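Lista: manipulación-bimanual
Asunto: Re: Borrador 2 de la norma interna para celdas de bebidas – distancias y pajitas
Hora: 16:40

Hola a todos:

Contesto por partes al mensaje de esta mañana. He leído el borrador entero, incluido el anexo de cables, y estoy de acuerdo con casi todo. Tengo dudas en los apartados 3 y 5.

> Desde Cestberg proponemos que el apartado 3 diga lo siguiente:
> "Al empezar cada ciclo, las dos pinzas estarán abiertas y
> separadas del vaso. Ninguna pinza se cerrará sobre la tapa."
> Nos gustaría también fijar una separación mínima de 20 mm entre
> las puntas de los dedos y cualquier parte del vaso, pajita
> incluida. En Grendus trabajan con menos y dicen que no tienen
> problemas, pero la norma tiene que servir para todos los puestos.
> Sobre los cables: ¿basta con pedir que no toquen la mesa o hay
> que decir algo del bucle?

Sobre la separación. Los 20 mm me parecen bien para el vaso, pero no para la pajita. Una pajita puesta en la tapa sobresale y se inclina hacia donde quiere, y el extremo de arriba puede quedar muy cerca de la pinza aunque la distancia al vaso sea correcta. Si aplicamos la misma cifra a las dos cosas, la mitad de las posiciones de partida que usamos en Carnwood dejan de cumplir. Propongo medir al vaso y a la tapa por un lado, y a la pajita por otro, con la única condición de que no haya contacto.
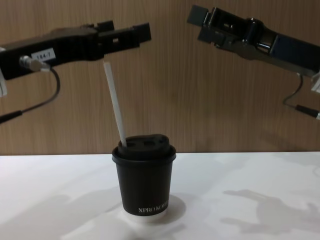 Puesto de Carnwood: las dos pinzas sobre el vaso, con la pajita en la tapa.

En esa posición el extremo de la pajita queda justo debajo de la pinza izquierda y la pinza derecha está más alta y más apartada. Con mi redacción se admite. Con la vuestra habría que subir el brazo izquierdo, y eso alarga la aproximación sin que yo vea la ganancia.

Respecto a la frase "ninguna pinza se cerrará sobre la tapa": de acuerdo como regla general, pero habría que exceptuar las tareas de tapar y destapar, que están en el anexo B. Bastaría con añadir "salvo que la tarea lo exija".

Cables. Yo sí diría algo del bucle. En nuestros puestos el cable de la pinza cuelga por debajo del brazo y la holgura hace falta para que gire la muñeca, así que no se puede pedir que vaya tenso. Mi texto sería: "El bucle del cable quedará fuera del espacio entre las dos pinzas en todo el recorrido de la tarea". Es fácil de comprobar moviendo los brazos a mano antes de la primera serie. El que use bridas, que las ponga en el antebrazo y no en el cuerpo de la pinza.

Paso al apartado 5, objetos sobre la mesa. El borrador dice que "la mesa contendrá solo los objetos de la tarea", y ahí falta decidir qué se hace con la pajita cuando no está en el vaso. Para mí es un objeto de la tarea y puede estar tumbada en la mesa, siempre que quede fuera de la trayectoria de la pinza que va al vaso. 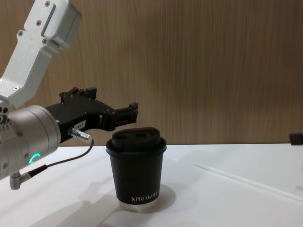 Lo que me preocupa más es el contraste. Una pajita blanca sobre un tablero blanco apenas se distingue, ni a simple vista ni en las cámaras, y quien prepara el puesto puede dejarla en cualquier sitio sin darse cuenta. En Mthembu cambiaron a pajitas de color y de las 334 repeticiones de mayo solo tuvieron que descartar 2 por este motivo. Nosotros seguimos con las blancas hasta que se acabe la caja. No pediría el color como obligación, pero sí como recomendación, y que en la hoja de registro se anote qué combinación de pajita y tablero se usa.

También añadiría al apartado 5 que se retire o se declare cualquier pieza apoyada al fondo, contra la pared. Ahora el texto solo habla de la zona central y en el borde acaban quedándose cosas.

Etiquetas de las pinzas: el borrador pide que el número sea legible "desde la posición del operador". Mejor "con el brazo en posición de partida". Según el ángulo de la muñeca se lee entero o se pierde la última cifra, y luego en el registro aparecen números que no existen.

Queda la lista de comprobación previa. Tal como está se tarda alrededor de 20 minutos, demasiado para un cambio de turno. Separaría lo que se mira una vez al día (fijaciones, conectores, etiquetas) de lo que se mira en cada serie (pinzas abiertas, vaso en su sitio, pajita, bucle del cable).

Si os parece, paso estos cambios al documento común con las marcas de revisión puestas y los vemos en la próxima llamada. El anexo B no lo he tocado – espero los comentarios de Grendus.

Un saludo,
Puesto de pruebas de Carnwood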